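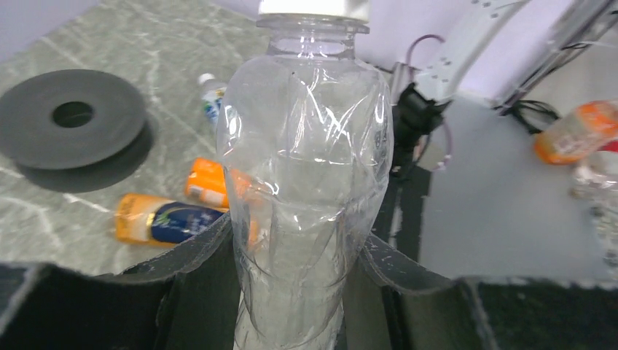 Low-carbon concrete for a garage slab - will it hold up and what do I ask the supplier for?

Posted by Efe Usman, Jul 20, 2024

I'm pouring a slab for a detached two-car garage in August. The local plant offers a regular 3000 psi mix and a lower carbon version of the same strength that swaps part of the cement for slag. They call it Arkura. The price is nearly the same. The salesman couldn't tell me much except that it's "greener" and that they use it for sidewalks.

My worries are how long it takes to set, whether I can still get a smooth trowel finish, and how soon I can park on it. I also have a lift going in later with two posts bolted down, so strength matters. We get freezing winters here and the cars drip road salt. Has anyone used a mix like this at home? What should I be asking for in writing?

3 replies

Stella Odera

I do flatwork for a living and have placed a fair amount of slag mixes. Slag slows things down. In August heat that can help you, as you get more time to screed and float before it gets away from you. In cold weather it's a pain and I'd talk you out of it.

Finishing is a little different. The surface can feel sticky, and people start troweling too early because the top looks ready. Wait for the bleed water to go away completely. If you close the surface over water it will flake later, and salt makes that worse.

Ask the plant for the mix design sheet. It should show the percent of slag, the water-cement ratio, the air content and the strength at 7 and 28 days. Some of these mixes are specified at 56 days, and you want to know that before you order. With freezing and salt I would not use 3000 for a garage anyway. Go up a grade and get it air entrained, but tell whoever is finishing it, as a hard steel trowel finish and entrained air don't go well together. A light trowel or a fine broom is safer.

Cure it properly. Wet burlap under plastic for a week, or a spray-on curing compound the same day. Slag mixes need the moisture more than straight cement does. Keep the cars off for at least two weeks, longer if the nights turn cool.

For the lift, get the installation manual now. It will give a minimum thickness and strength under the posts, and it's usually more than a plain garage slab. You can thicken those spots before the pour. Don't drill for anchors until the slab has reached the strength in the manual - ask the plant to make test cylinders if you want to be sure.

Jozefína Murín

We used a slag mix for our driveway and it's fine. It was greenish blue in patches when the forms came off and I thought they had sent the wrong stuff. It faded. No cracks except at the joints.

Asabe Obi

Agree with Stella on the paperwork. Ask if they have an EPD too, that's the environmental product declaration. It gives the carbon number per cubic yard so you can compare it with their regular mix. If they don't have one for that plant then "greener" is only a word on the invoice.

Also check with your building department before you order. Ours wanted the mix sheet attached to the permit and it held my neighbor up for days.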